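About Harnen Labelling

Harnen prints and applies labels for bottles, drums and jerrycans. We work for fillers of household and trade products.
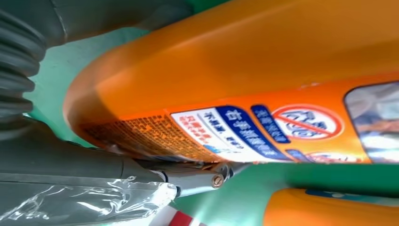
Hüsnü Ekinci wrote to us that a label is only finished when it has survived the pallet, and that most of the suppliers he had tried stopped thinking about it at the press. We have kept his letter, and our test procedure follows the same order of work: print, application, storage, transport.

The company was registered on 1999-09-07 as Maldonado Print Services, with one flexographic press and a hand applicator. The present name was taken when we moved to the Harnen site. We now employ 14 people, in two shifts, with a night shift in September when the antifreeze orders come in.

What we do

Pressure-sensitive labels in paper, polyethylene and polypropylene, up to 10 colours. Direct screen printing on rigid plastic. Sleeve work is sent out to Pristis, who hold the tooling for it.

Curved containers make up the larger part of the work. A flat label will lie without creases on a surface that curves in one direction only. Near the shoulder the surface curves in two, and the film has to stretch or it will lift at the corners. We therefore ask for a drawing or, better, three sample bottles before artwork is approved. Filled samples are preferred, as some walls bulge slightly under load.

Languages

Artwork is accepted in any script. We do not translate. Customers supply text as outlines, and we return a proof at full size for signature. Small type on a coloured ground is checked at the proof stage, and we may ask for a heavier weight.

Testing

Adhesion is measured after 24 hours and again after a week. Rub resistance is tested dry, then with the customer's own product. Results are kept under the job number. At the last stock check the archive held 1,021 jobs, each with a retained sample.

Orders

The minimum run is one reel. Repeat orders placed through the Jetcombe system are normally printed from existing plates. Plates not used for five years are scrapped after written notice.

Visits to the works are by appointment. Safety shoes are required beyond the loading bay.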